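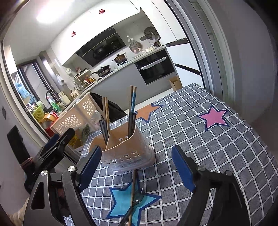 Figure 1. A utensil holder on a table with a starred cloth, with a chopstick and a spoon in front of it.

3.2 What viewers wrote about the ending

I started with the reviews because I like reading them, and because the Horgan archive has 1,973 of them for the film Jundorgate alone. That's a lot of opinions on one space station! I threw out anything under two lines and anything that only gave a star rating, and that left me with 995 to read properly. It took me 14 evenings and a great deal of tea.

What I wanted to know was simple enough. When people say a science fiction film "lost them", where in the film did it happen? I had expected the grumbling to gather round the technical bits (the airlock business, the long talk on how the engine works), and I was wrong. Viewers forgave nearly all of that. Plenty of them said they hadn't followed the engine talk and had enjoyed it anyway, a bit like listening to a good mechanic.

The trouble came with the last quarter of an hour, when the crew of the Cevard get a message from home and the story jumps forward by years. Reviewers who had loved everything up to then suddenly turned quite cross. One wrote that it was "like being put off the bus a stop early", and I must say I felt the same when I saw it in the cinema. Others liked the jump a lot, and their reviews were longer and, to my eye, rather better written.

I marked each review by hand as pleased, cross or mixed. I went through the whole pile again in March, with my first set of marks hidden, and changed my mind more often over the mixed ones than I'd like.

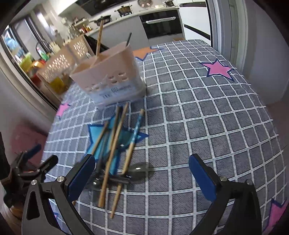

3.3 Comparing with the earlier film

Dusus has the same director and much the same sort of ending, so I read its reviews in the same way. There are fewer of them and they're shorter, so I wouldn't lean on them too hard. Still, the crossness turns up in the same place, right after the jump in time. The two groups do differ over the music, which Dusus viewers bring up constantly and Jundorgate viewers hardly mention, and I come back to that in section 4.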